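From: Azra Gashi
To: Clandudon hall list
Subject: Re: [clandudon-hall] the long table, oil or varnish?

Kristaps Kuusk wrote:
> Before anybody buys anything, can someone tell me what state the top
> is in? I remember it as pale all over. If there are darker bits I'd
> sand the lot and start again. Also is it planks or one sheet, makes
> a difference to how I'd go at it. I have half a can of the satin
> left from the Wandimbridge benches.
>
> Kristaps

Kristaps, all,

Quick one, have to be out the door by 4. It's planks, light wood, grain runs along them. Mostly pale cream going yellowish. One amber patch near the bottom edge, middle, and a small dark knot streak over on the right. Don't sand the knot, I like the knot. 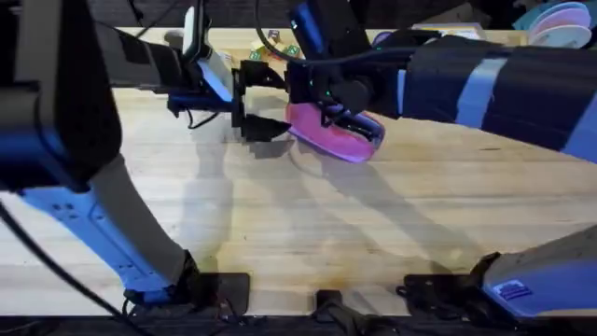 The top, as of this afternoon. Whitish area left and center is glare.

My vote is oil. Varnish looked great on the side table for 2 months and then it chipped, and Anel had to strip the whole thing. Oil you just wipe more on. Hammad prefers varnish becuase of coffee cups, he can argue his own case.

Prices at the place on the corner: 89 for the big can of oil, 133 for the hard varnish. Didn't ask about the satin. Half a can won't do 2 coats on this anyway, I think?

Would NOT sand the whole top. Light rub over the amber bit with something fine, see if it lifts, leave it if not.

Needs doing before December, the heating is useless in there and nothing dries. Can anyone lend a sander w/ a dust bag just in case? Konrad's is still at mine but the bag is split.

Reply to the list pls, not just me.

Azra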